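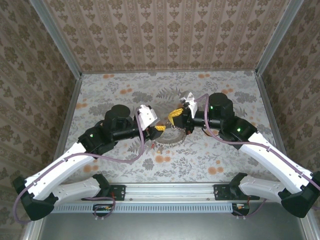
Our group wants to write down the rules for the two-arm cells before December, and I would like to hear opinions from people who run similar ones. The draft is called the Oltar sheet, and it fits on two pages. My first rule is about the shared zone. When both arms are mounted on one rail and both grippers can come to the middle of the table, as they do with the grey ring between them, I think only one arm should have permission to close at a time. The second arm may wait, but it must wait open. My second rule is that each cable must have its own side, so the left one goes out by the left edge and the right one by the right edge, and they never cross in the middle. My third rule is that no hand goes over the rail before both arms are parked and the power of the motors is off. Is this too strict for small arms? Please be direct, I prefer that.
– zavala_h

Reply by kpodo_lamisi
The third rule is good and I would not change a word. The first one I do not agree with. If only one gripper may close at a time, then you can never do a handover. At a handover there is always a short moment when both hold the object. Your rule forbids exactly the work for which people buy two arms.

Reply by zavala_h
You are right that the text forbids it. I was thinking of picking from the table and I forgot handover. Maybe I can write: "Only one arm picks from the table at a time. In a handover both may hold, but only one may move." Is this better?

Reply by kpodo_lamisi
Better, yes. Please also write who gives the order to release. In our place (Sturkamport) the receiving side confirms the grip, then the giving side opens. We had a version of the sheet where this was not written and every operator had a different habit. Two operators with two habits on the same cell is worse than one bad habit.

Reply by everaldo.q
I come from the side of big industrial robots, so maybe I am too severe. For me a parking rule without a light or a sign is only a wish. How does a new person know that the motors are off? A green light on the arm can mean "ready", and "ready" is the opposite of safe for a hand. Write in the sheet what each light means, in the words of the manual for your model, and do not leave it to memory.

Reply by zavala_h
This is a very useful remark. The draft says nothing of lights. I will add a small table on page 2. The sheet should also say what the waiting arm does when the other one already holds something. My proposal is that it stays open, pointed to the object, with free space left between them, and it does not advance before it gets the signal. The clear plastic piece is a good case to think of, because the left gripper has it and the right one is still open and at a distance.

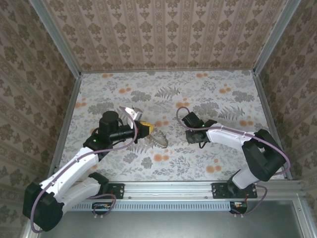
Reply by Nivaldo Xavier
I would put a number on the distance, otherwise "free space" will be a different thing for each person. We use 200 mm from finger to object as the waiting position. It was chosen by trying, I admit, but since we wrote it down the arguments have stopped.

Reply by everaldo.q
200 mm is a lot in a small cell. With short arms you lose half of the table. I would accept a smaller number if the speed limit in the shared zone is also written. Distance without speed says very little.

Reply by Nivaldo Xavier
Fair point. We have both, I only mentioned one. But I would still keep the large distance for people in training, and let the experienced ones ask for less.

Reply by kpodo_lamisi
No, please, not two classes of rules. The arm does not know who is sitting at the keyboard. One number for all.

Reply by caua_p
Can I ask about the cables? I agree with one side for each, but the sheet should also say how much slack. Too tight and it pulls at the connector when the wrist turns, too loose and the loop can catch on the other gripper. In the Preda cells we move each arm by hand through its full range with the power off, and we look at the cable at both ends of the movement. It takes three minutes. We repeat it after every change of gripper.

Reply by zavala_h
Thank you, I take this one almost as you wrote it. New text for the draft:
1. Only one arm picks from the table at a time.
2. In a handover both may hold, only one may move. The receiver confirms, then the giver opens.
3. Waiting distance and speed limit in the shared zone are written on the cell, the same for all users.
4. Cables stay on their own side. Full range check by hand, power off, after each gripper change.
5. No hand over the rail before both arms are parked and motor power is off. The meaning of the lights is in the table on page 2.
The number for point 3 is still open. I will test with 200 mm first and then with less.

Reply by everaldo.q
Point 5 should be point 1. People read the top of a sheet.

Reply by zavala_h
Agreed, I will move it.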